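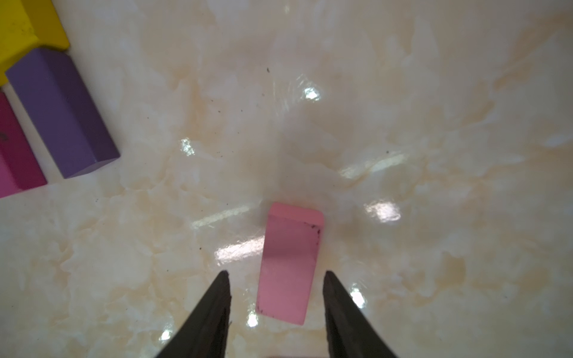 Photo: project author, Drovville College, Feb 22, 2025

Trying Out the Deditz Mạc Two-Arm Kit
Project report, Intro to Automation

For my project I got to spend the better part of a semester with a pair of robot arms, and I'm still pretty happy about it! The assignment was to pick a kit or service that a small lab could buy, use it for a real task, and report back on whether it's worth the money. I picked the Mạc kit from Deditz because our department already had one on loan, and because two arms sounded like more fun than one (it is, and it's also more than twice the trouble).

What comes with it

The loan kit gives you two arms, a gripper for each, small wrist cameras, the mounting plates and a bag of bolts that I would call generous. The rail and the rest of the framing are separate, and so is the work surface. Deditz charges $975 for a year of support and spare parts on top of the hardware, and I'll come back to that. You also need something to record and replay your runs. We used Prodorier, a monthly service that our department already pays for.

Setting up took me 3 evenings. The first one went to bolting the arms to the rail and finding out that I had them too far apart, so they couldn't both get to the middle of the board. The second went to undoing that. The manual has a nice drawing of the spacing on page 9, which I found on the third evening. Please put that drawing closer to the front, Deditz.

The task

I kept it simple: small colored blocks on a flat board, pick one up with either arm, move it, put it down. Later I wanted the arms to pass a block from one gripper to the other. I drove the arms by hand at first and recorded everything, then let the software try to copy what I'd done.

By the end I had 3,353 short recordings. A lot of those are bad. I kept the bad ones in a separate folder because my instructor wanted to see them, and they ended up being the most useful thing I had for writing this section.

What gave me trouble was light. The board has a glossy marble-look finish that I thought was really pretty, and from the wrist camera it's full of bright spots. Pale blocks are the worst. The light pink one standing on end is easy enough for me to find, but the software kept getting interested in the glare next to it and drifting over that way. The darker colors did much better. I turned off one lamp and that helped some, and then I turned off another one and it got worse, so I put the second lamp back and left it alone.

The grippers are decent. The fingers narrow to a point, so they fit into tight spots, but you have to come down pretty straight. If I came in at an angle, I would bump the block with one finger before the other one got there, and a tall block would just fall over. Blocks lying flat are a lot more forgiving. If you're planning a demo for visitors, start with those.
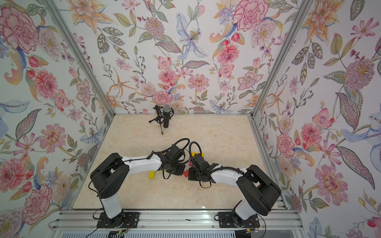 Can both arms work in the same small area without running into each other?
They can, but you have to set it up yourself. The kit doesn't come with any collision checking turned on, so either set a keep-out distance in the settings or have the arms take turns.

I went with taking turns for most of the project. It's slower, but I was nervous about the wrists, and the cables on top were my other worry. They need enough slack to let the arm stretch out, and that same slack can catch on the neighbor when both arms are in close. I re-clipped mine a few times before I liked where they sat. A couple of shorter cables in the box would be a nice change.

The handoff between grippers did work, just not often enough for me to brag about. Roughly half of my tries in March went through cleanly, and the rest ended with a block on the board or with me hitting stop too early. I think a person with steadier hands would have made better recordings for the software to learn from.

How the service was

I wrote to Deditz support twice. The first time was about a shoulder joint that buzzed, and they answered the next morning with a setting to change, and the buzz went away. The second time was about the wrist camera dropping out, and that took them over a week. The fix was a different USB port. I could have figured that out on my own if the help page had mentioned it!

Prodorier was easier to deal with. It's clunky, and the replay window forgets its size every time you close it, but it never lost a recording. The labeling screen needs keyboard shortcuts badly. I did a lot of clicking.

Would I tell our department to buy it?

For a class, yes. It's sturdy, you can take it apart and put it back together in an afternoon once you've done it before, and people walking by always want a turn. I'd skip the support plan the first year and spend that money on a matte board, better lamps and a few spare gripper fingers. For a lab that needs the arms to cooperate all day long, I'd ask Deditz for a longer trial first.

If I get to continue next semester, I'd like to redo the pale blocks on a dull surface, with the same lamps, and see how much of the drifting goes away. My settings files and the spacing measurements for the rail are in the class folder, so whoever gets the kit next can skip my first two evenings.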